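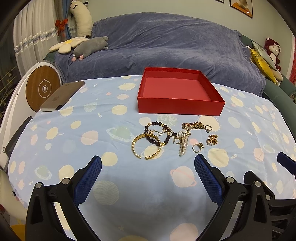

4. Setting up the Cera stage monitor mixer

4.1 Before you start

Read this section through once before connecting any equipment. It applies to Cera units with firmware 7 or later. Units with older firmware have a different output menu, described in the Vasilakis supplement.

You will need:
the power supply provided with the unit
one balanced cable for each monitor speaker
one microphone, for the line check
the stage plan for the concert

CAUTION: Turn all output controls fully down before switching on. A sudden loud signal can damage hearing and speakers.

4.2 Connecting the inputs

1. Place the mixer on a flat surface at the side of the stage. Leave the rear vents clear.
2. Connect the stage box to the socket marked LINK.
3. Plug the singers' microphones into channels 1 to 4.
4. Plug piano, bass and drum microphones into channels 5 to 14.
5. Switch on the mixer. Wait until the LINK light stays green.
6. Switch on phantom power only for channels that need it.

NOTE: Ribbon microphones must not be used on a channel with phantom power switched on. Check the label on each microphone before step 6.

4.3 Setting the input gain

1. Select channel 1 and press GAIN.
2. Ask the player to play at full concert level.
3. Turn the control until the meter reaches the amber band on the loudest notes.
4. If the red light shows, turn the control back until it goes out.
5. Repeat for the other channels in use.

Brass players often play louder in concert than in the sound check. Leave extra room on these channels.

4.4 Building the monitor mixes

1. Press MIX and choose the speaker by number.
2. Bring up the player's own channel first.
3. Add the other channels as the player asks for them.
4. If a speaker starts to ring, lower its output and press NOTCH. The default notch is 1,000 Hz. Turn the control to move it to the ringing note.
5. Press STORE and give the mix a name.

CAUTION: STORE overwrites any mix with the same name. There is no undo.

4.5 Switching off

Switch off the powered speakers first, then the mixer. Wait for the display to go dark before removing the LINK cable.

Section revised Jul 8, 2018 by Feven Kassa. Changes: note on ribbon microphones added; step 4 of 4.4 corrected. For rack mounting, see section 5.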